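Week 3 handout: Skewers, sticks and the fruit tray
Farnside Community Kitchen, Catering Basics 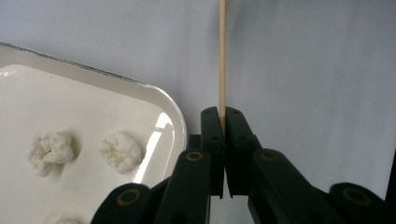
OK, so last week we ran out of time right when we got to sticks, and a few of you asked me why I'd give a whole session to something that comes in a bag of 300 and gets thrown out at the end of the night. Fair question! My answer is that I've catered summer parties where the food was great and the skewers let us down, and guests remember the one that split in their hand.

## Picking them

Plain wooden skewers are what we'll use all term. I like a slim one for fruit, and a thicker one for meat (a thin stick will spin inside a chunk of chicken every time you turn it, and then one side stays pale and you get cranky). Before you thread anything, run a finger lightly along the stick. If it catches, toss it. Same if it bows when you roll it on the counter.

I order through Kettler, mostly out of habit. Gridstead has them too, but the last bags I got from there were a mixed bunch and I spent a whole evening sorting. The big July wedding we did took more than 900 sticks, and sorting that many is no fun, trust me.

## Soaking

- Going on the grill: cover them in water for half an hour, longer if you've got it. Lay a plate on top so they stay under.
- Going in the oven: I still soak, just not as long.
- Fruit, cheese, anything cold: leave them dry. A soaked stick feels clammy in the hand and I can't stand it.

Soaked sticks can still char at the ends, so keep the bare part away from the hottest spot on the grill. A folded strip of foil under the handles helps a lot.

## Threading

Hold the stick upright with the point up and bring the food down onto it, slowly, with your fingers off to the side. I know some of you like to lay the food on the board and stab. It works for melon. It does not work for grapes, as we all saw two weeks ago when they went under the fridge!

Leave a good couple of inches bare at the bottom for a handle. For meat, leave a tiny gap between pieces so the heat gets in. For fruit, push everything snug. Start with something firm, like pineapple, so the soft stuff doesn't slide down, and put strawberries on last.

## For next time

Read the Kesance packet, pages on cold trays only (skip the sauces, we're doing those later). Then make six fruit skewers at home and leave them in the fridge overnight. Write down what leaked, what browned and what you'd swap out. Bring the notes, please don't bring the skewers.

Also, whoever borrowed my long tongs, I'd love them back.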